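Filus tabletop gripper rules pack, review after a month on the bench

Posted in December, Kit reviews, by Na-rae Wang

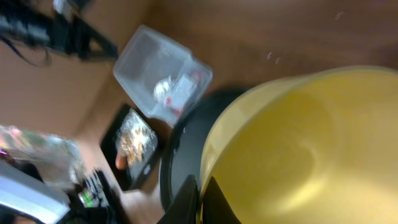

Wrist camera view, gripper fingers down by the rim of the yellow bowl.

Quick one as I'm meant to be packing up. We've had the Filus pack on the bench at Clellstead since last month and people keep asking if its worth having. Short answer yes, with grumbles.

What you get. A ring binder, a set of wipe-clean cards, two rolls of floor and table tape, a login for the updates. No hardware. It's a set of house rules for small arms working on tables near people, written so you can pick it up and use it the same morning. Paid 200 for the single-bench version. The multi-bench one is 300 and as far as I can tell it's the same binder with more cards.

Good bits first. The stop card. Says who can press stop (anyone), who can restart (one named person, on the sheet, today's name not last week's) and what gets checked in between. We had something like this already but it lived in Zhuoran Hou's head. Now it's on the wall.

Speed section is good too. Slow for anything new on the table, slow again after anyone has reached in, normal only once you've watched a full run. Dull, works.

Card 56 is the one I'd pay for by itself. Clutter. Most rules I've read assume a clean table with one block in the middle of it. Ours has a bowl, a clear plastic container, a tray with crumbly stuff in it, cables, all sharing the same bit of wood. Card has you mark what the arm may touch, what it may bump and what it must never reach, and cables go in the last lot always. Also asks you to look through the wrist camera before a run and say out loud anything you can't make out. Felt daft for a day. We do it every time now. Shiny and see-through things are the usual trouble, and the card says so in plain words.

Grumbles.

The tape. Leaves gum on wood. Took me ages with a cloth and I can still feel it. Buy your own.

Index is useless. "Bowls" is under V for vessels. Why.

Food section is thin. Half a page on loose and grainy stuff, and it mostly says keep it off the moving parts. Fine, how? Nothing on how often to clean the fingers, nothing on crumbs getting into joints. We wrote our own sheet: wipe fingers at the end of each run, brush the table before the next, power off for both.

Record sheets too long. If a sheet takes longer than the run then people stop filling it in, seen it happen. I cut ours down to date, name, what was on the table, any stops, anything odd.

And it is not a risk assessment. The front page says that in small type, should be massive. You still have to do your own, and you still need to read whatever standards apply to your arm. The pack helps you behave well day to day, it wont sign anything off for you.

Compared with the Tăng guide, which Clallside use: Tăng is free and better on paperwork, worse on everything that happens at the table. If you've got one arm and a tidy job, start with Tăng. Messy table, several people in and out, get Filus.

Support: emailed about the missing cleaning stuff, got a proper reply the same afternoon, they say its in the next update. Will edit this if it turns up.

Score 4 out of 5. Would be more with a decent index and diffrent tape.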